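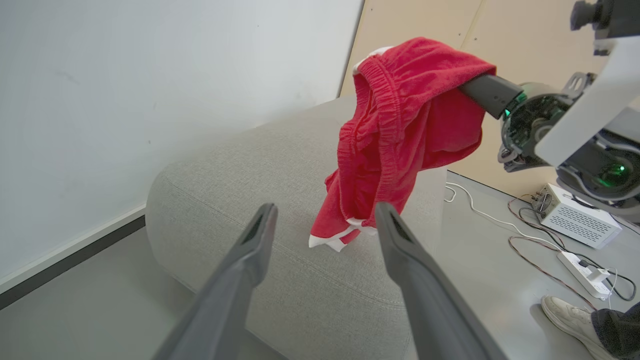
Why does the tram stop for repairs?

A tram runs on metal rails set into the road. Each wheel presses down hard on the rail, and over the years the top of the rail wears away. When it gets too thin, it has to be changed.

Workers can't change a rail while trams are running over it. That is why part of a line sometimes closes for a few days.

What happens in Fondlow

The Fondlow tram goes from Sendel Road to the harbour. In December the part between Sendel Road and the market will close so that the old rails can be taken out. There are 101 pieces of rail to replace. The trams will still run between the market and the harbour.

How do people get about?

Replacement buses take over. They stop as close as they can to the tram stops, but a bus can't always use the same streets as a tram. Look for the yellow sign at your stop. It has a map showing where to wait.

A full tram in Fondlow holds 160 people and a bus holds 80, so it takes 2 buses to carry everyone from one tram. Buses also get stuck behind cars, so the trip is slower. If you go to school by tram, leave home a bit earlier.

Your tram ticket works on the bus. You don't need to buy another one.

Who plans it?

Carla Fakhoury plans the bus routes for the tram company. She starts by finding out how many people use each stop. On the closed part of the line it comes to 4,000 trips a day. Then she works out how many buses and drivers are needed, and where the buses can turn round.

She also has to check what else is going on. If there is a football match or a street fair, some roads will be shut and the buses must go another way.

Words to know

Line: the route a tram follows.
Depot: the place where trams are kept and cleaned at night.
Diversion: a different way round when a road is closed.
Timetable: a list of the times when trams or buses leave.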